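Notebook, cell 2 (the bathroom one)
Apr 2, 2019

Picked up where Veronica left off. Her note said "arm drifts left on approach, probably nothing," and in this lab that usually means an afternoon. The Brorndale bathroom setup ran clean until the base mount was changed, and since then the gripper has been coming down short of wherever it was told to go.

1. Base frame

The mat was turned at an angle to the room when the mount was redone. The arm's base frame was not told. So the planner believed it was square to the brick wall, and the arm went where a square arm would go. Re-entered the mount rotation by hand, saved it as greltier_base_b, and deleted the three other files called "final". Sorry, Lamai, if one of those was yours.

Joint zeros checked against the Coman sheet. All fine except the wrist, off by a hair. Corrected it anyway.

2. Approach pose

Set the hover point at the far end of the tank top, fingers wide, pointing straight down. Left everything on the tank top where Veronica's layout had it: the teal piece in its tray, the purple one next to it with the black thing above, and the little coppery ring off by itself nearer the camera. I like the ring. It has the tank to itself and you can see right through it, so it makes a decent eyeball check for the view settings.
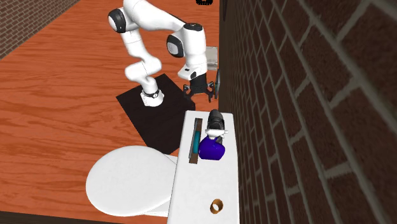
3. Contact settings

The tank top is a thin collision box and the fingers were sinking into it on the way down before being spat out again, sometimes with the purple object, which at one point left the building at speed. Old step rate was 567 per second. Went up to 1644, which fixed it and also made the whole thing crawl. Settled at 842. No sinking in 8 descents, and the Jusier box can still keep up if you don't open a browser.

Finger friction left alone. I have opinions about the value in there but they can wait.

4. Still open

– Wall clearance on the right side. The planner will happily route the elbow through the bricks if you give it a reason. Need a keep-out margin there.
– The oval lid has no collision shape at all, at least in the file I have. Veronica, did you take it out on purpose?
– Teal piece: grasp width is guessed. Measure the model and put the number in the config where people can find it.
– Log folder is full again. Lamai has the cleanup script, or had it before May of last year, when it was last seen working.

Restart order for whoever is next: load base_b, home the arm, then load the objects. Doing it the other way round puts the arm inside the tank.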